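Washing linen curtains at home: who has done it and lived?
Home & Laundry board, 9 posts

mossyporch
Tuesday, May 8, 2018
Hi all! So I finally bought real curtains after three years of bedsheets on tension rods. They're the cream ones from Pravstead, the heavy linen blend, 70 bucks a panel (ouch), and the label says dry clean only. I called the place in town and they quoted me 189 for the set. For curtains! Has anybody just... washed them? I have a front loader and a lot of nerve.

dilltown
Washed mine last May, cold and gentle, and they were fine. Lost almost an inch in length but I'd left the hems long. Don't put them in the dryer, hang them back up damp and the weight pulls most of the wrinkles out.

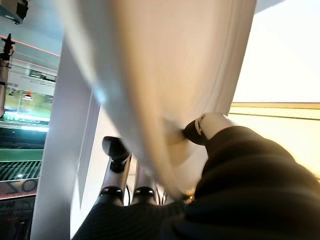

I do mine one panel at a time too. Two panels in my machine and it starts walking across the floor on the spin. And take the hooks out first, I tore a nice little hole in one by forgetting a single hook.

kettle_and_thread
Going to be the grump here. Dry clean only is on there because of the lining, and the lining shrinks at a different rate from the front. I washed a lined pair once and they puckered all down the sides, looked like a bad shower cap. If yours are lined, pay the 189 or sell them and buy something else.

mossyporch
Ooh, ok, just went and looked. Unlined! The Pravstead site says lined, the ones in my window are definitely not. Not sure if I should be mad or relieved lol

kettle_and_thread
Mad, then relieved. I'd still test a tieback first.

rushlight9
I'm with dilltown, those labels are mostly the company covering itself. But skip regular detergent. I use the Heda wool wash, half a cap, no softener at all. Softener on linen leaves it sort of greasy and it grabs dust like crazy. My mother-in-law swears by vinegar in the rinse and I've gone back and forth on it, the smell hangs around my apartment for a day and I can't say they come out any softer.

dilltown
Have to disagree on the wool wash, it never got the kitchen smell out of mine. Plain powder, small scoop. For the pair by the kitchen window I don't bother with the machine anymore, I soak them cold in the big side of the sink for an hour, push them down with my hands now and then, drain, and do it all over again with clean water. You wouldn't believe the color of that first water. Then I roll them up in bath towels and kneel on the roll. My knees hate it but it works better than wringing, and wringing leaves those hard little creases that you'll be ironing till Christmas. 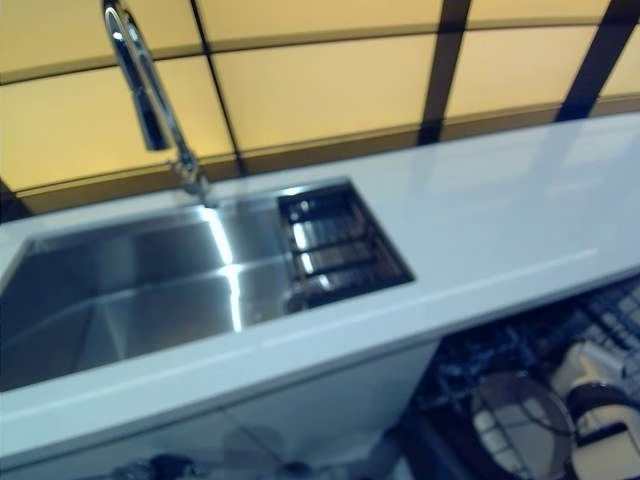

Does cold water really get cooking grease out of linen?
Most of it, if you dab a bit of dish soap on the spots first and let them sit before the soak. Old grease may need a second round with lukewarm water.

rushlight9
Lukewarm is where I'd get nervous! That's how my Hashemi panels went from floor length to "floating above the baseboard." I paid 372 for those, all in. I ended up sewing a band of darker linen along the bottom and people think I bought them that way, but still.

kettle_and_thread
See, this is exactly what I mean. Everybody says it's fine and then the stories come out.

mossyporch
Update! Did the tieback and one panel, cold, gentle, plain powder (sorry rushlight9, it's what I had under the sink). Hung it damp on the Rernex rod, which sagged in the middle like a hammock, so I had to take it down and put in the center bracket I'd skipped when I installed it. Panel looks good! Maybe half an inch shorter than the one next to it. I'm doing the rest on the weekend so they all match, and then I have to figure out what to do about the rod, because I don't trust that bracket in drywall. Anybody have a favorite anchor?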